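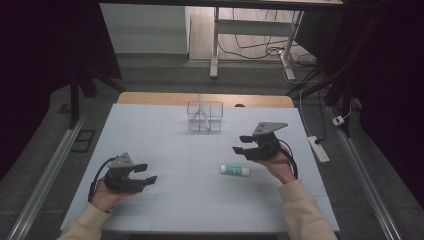 # The Glue Stick

My sister took the car to Belmont on Saturday and left me the table to clear. She said it had to be done by 9, before the landlord came for the keys.

Most of it went fast. Paper in one bag, scissors in another. By the end there were two things left on the white top: the clear box with the compartments, and a glue stick with a green label.

The box had come from our mother's apartment on Grube Street. She used to keep buttons in it. Now there was one thin stick leaning in it, pale, and I didn't know what it had been for. I left it where it was.

The glue stick I did know. We had bought it for the model of the Zernden bridge, the one we worked on every night for seven weeks and never finished. The last three arches were still in a shoebox under my bed.

I took the cap off. There was a little left at the bottom. I put the cap back on and laid the tube down on its side.

The power strip was still on the carpet. I would get to that last.

At a quarter to nine my sister called from the road. She asked if the table was clear.

"Almost," I said.

"What's left?"

I told her. She didn't say anything for a while, and I could hear her turn signal going.

"Bring the shoebox too," she said.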